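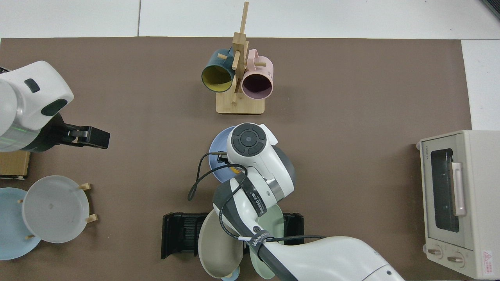

Neubauwohnung vom Plan kaufen: So lesen Sie ein Verkaufsprospekt gegen den Strich

Stand: 27.01.2023

Wer eine Wohnung kauft, die es noch nicht gibt, kauft Papier. Das kann gut gehen. Die Prospekte sind allerdings von Leuten geschrieben, die verkaufen wollen, und so sollte man sie auch lesen.

Schritt 1: Den »Ab«-Preis prüfen
Der Preis auf der Titelseite gilt meist für die kleinste Einheit, gern im Erdgeschoss zur Straße. Lassen Sie sich die vollständige Preisliste geben und fragen Sie, welche Wohnungen zum Einstiegspreis noch frei sind. Bei der Anlage Kamuvbridge von Skunar waren es 50 Einheiten im Angebot und genau eine zum beworbenen Preis. Die war reserviert.

Schritt 2: Wohnfläche nachrechnen
Balkone und Terrassen werden in der Regel zu einem Viertel angerechnet, manche Anbieter nehmen die Hälfte. Bei 16 Quadratmetern Terrasse sind das vier Quadratmeter Unterschied. Bei einem Quadratmeterpreis von 4000 Euro zahlen Sie also 16.000 Euro für eine Rechenweise. Fragen Sie schriftlich, nach welcher Verordnung gerechnet wurde.

Schritt 3: Baubeschreibung statt Hochglanzbild
Maßgeblich ist, was beurkundet wird. Die Küche auf der Visualisierung gehört fast nie dazu, der Baum vor dem Fenster auch nicht. Streichen Sie sich Wörter wie »hochwertig«, »oder gleichwertig« und »nach Wahl des Bauträgers« an. Jede dieser Stellen gehört präzisiert, mit Hersteller und Typ.

Schritt 4: Termin festnageln
»Voraussichtlich im Juli« ist kein Termin. Im Vertrag muss ein verbindliches Datum für die Fertigstellung stehen, oder eine Bauzeit ab Baubeginn. Eine Vertragsstrafe bei Verzug wird ungern angeboten. Verlangen Sie sie trotzdem.

Schritt 5: Reservierungsgebühr
1000 Euro für eine Reservierung klingen harmlos. Unterschreiben Sie nichts, bevor klar ist, wann Sie das Geld zurückbekommen. Im Projekt Fisstead stand die Antwort in einer Fußnote auf der letzten Seite: gar nicht. Ob so etwas vor Gericht hält, ist eine andere Frage, und die kostet ebenfalls Geld.

Schritt 6: Den Vertrag fremd prüfen lassen
Der Notar ist neutral und berät Sie nicht wirtschaftlich. Nehmen Sie einen eigenen Fachanwalt, und zwar keinen, den der Vertrieb empfiehlt. Bei Carrasco lag die Empfehlungsliste gleich der Preisliste bei. Den Vertragsentwurf müssen Sie als Verbraucher in der Regel zwei Wochen vor der Beurkundung erhalten. Wird gedrängelt, weil angeblich andere Interessenten warten, lassen Sie diese ruhig kaufen.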